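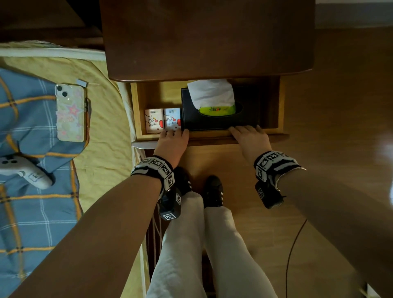
How Does a Robot Learn to Tidy a Drawer?

For readers from 8 years and for the adults who read with them

Think of the last time when you put something into a drawer. Maybe it was a pair of socks, or your pencils. Did you think about your fingers? Probably you did not. Your eyes looked, your hands went there, and the thing was in the drawer.

For a robot this is a very hard job. A robot must know where the drawer is, how far it is open, how to take a soft thing without crushing it, and when to let it go. Somebody has to teach it all of this. One way to teach it is to show it many, many times how people do it.

The company Randau, in the town of Disberg, makes a kit for this kind of showing. The kit is called Ross. Schools, clubs and companies can borrow it or buy it. In this text I will explain to you what is in the kit, how it is used, and what I think is good and not so good about it.

What is in the box?

When you open the Ross box, you find two wristbands. On them there are squares with a black and white pattern, a little like a crossword puzzle which a computer has drawn. Under each wristband hangs a small black box. This is a sensor. A sensor is a thing that feels or measures something, as your skin feels if the water in the bath is warm.

There is also a camera that the person wears on the head, a long cable, and a book with instructions. The book is thick, but the first 6 pages are enough for the beginning. 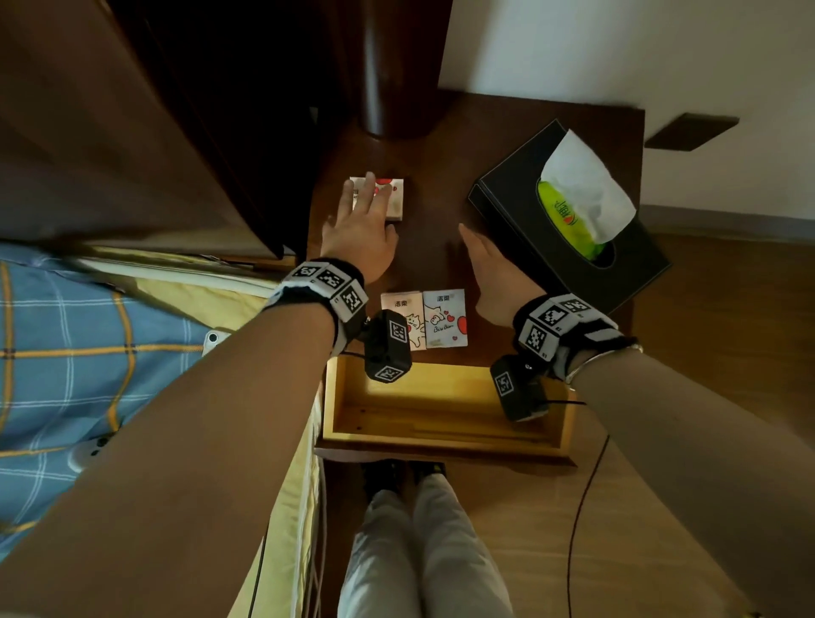 The person who wears the bands is called the demonstrator. It is a long word, and it means "the one who shows." The demonstrator does an ordinary job slowly and clearly. She can put packs of tissues in a drawer, for instance, or take them out again and lay them on the nightstand. The camera on her head sees nearly the same as her eyes see.

What are the squares for?

Try this small experiment. Ask a friend to close her eyes. Then move your hand in the air and ask her to tell you where it is. She cannot do it, of course. Now let her open her eyes, and it is easy.

A computer has a problem that is somewhere in the middle. It gets a picture from the camera, but hands are difficult for it. They bend, they turn, and one finger hides behind another. The square patterns are much easier. Every pattern is a bit different from the others, so the computer can say: "Aha, I know this one, and it is turned to the left!" From this it works out where the wrist is and which way it points.

Sometimes the camera cannot see a pattern well, because an arm is in front of it or the light is too strong. Then the sensors help. They measure how the wrist moves, also when the picture is not clear.

Why tissues?

Tissue packs are soft. If you hold one too strongly, it becomes flat. If you hold it too weakly, it slips away. A wooden block has always the same shape, and so a robot that has practiced only with blocks can get a surprise when it meets something soft.

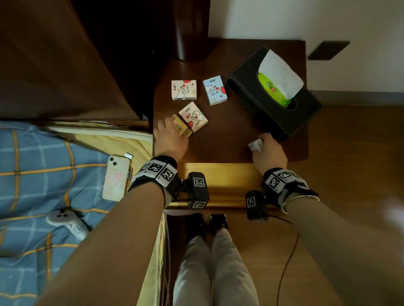
It is also useful that the packs have different colors and different animals on them. The robot should learn that a pink pack and a blue pack can be picked up in the same way. A cartoon pig or a cartoon cat on the front changes nothing for the fingers.

How many times must it be shown?

More than you would like! Liudmyla Zinchenko works with the Ross kit in Tretbridge, and she told me that she makes some 300 recordings before she is content with one job. Each recording takes less than a minute. After 30 recordings she takes off the bands and rests her arms.

I asked her if it is boring. She said that in the beginning it was strange for her, because she started to watch her own hands all the time, even when she was buttering bread. Now she listens to the radio while she works.

She does not make every recording the same. One time she puts the left pack first, the next time the right one. She also lets small mistakes happen and corrects them, so the robot can learn how to correct things too.

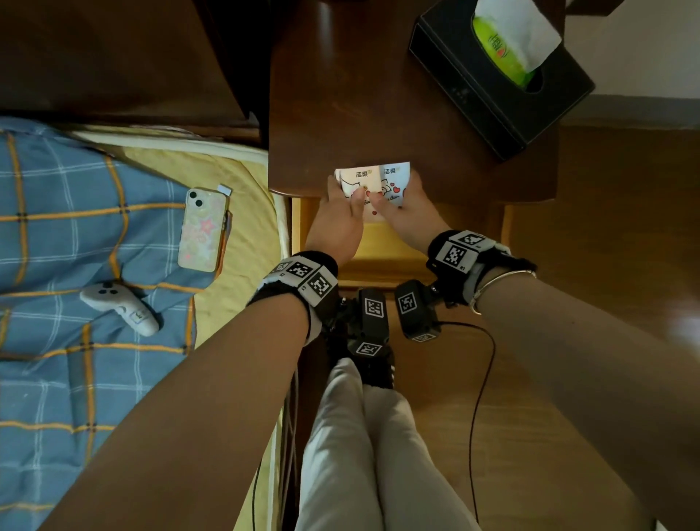 Is it a good kit?

I tried Ross during two afternoons in March. These things I liked:

The bands are soft inside and they do not scratch.
You can wear them at home, beside a bed or at a kitchen table. You do not need a laboratory.
The pictures in the instruction book are clear.

These things I liked less:

The cable is long and you must take care where you put your feet.
The black boxes hang down, and in the first hour I knocked them against the table.
The bands are made for adults. On a child's wrist they are too loose, so children can help with preparing the things and opening the drawer, but an adult should be the demonstrator. Randau says that a smaller size is planned.

Words to remember

Demonstrator: the person who shows the job.
Sensor: a part that measures something, for example movement.
Recording: everything that the camera and the sensors have saved from one try.

Something to do at home

Choose an easy job, such as putting a spoon in a drawer. Write down every step for a robot that knows nothing. Give the paper to somebody in your family and ask them to do exactly what is written there and nothing more. If you forgot to write "open the drawer," you will soon see it. Then add the missing step and let them try again.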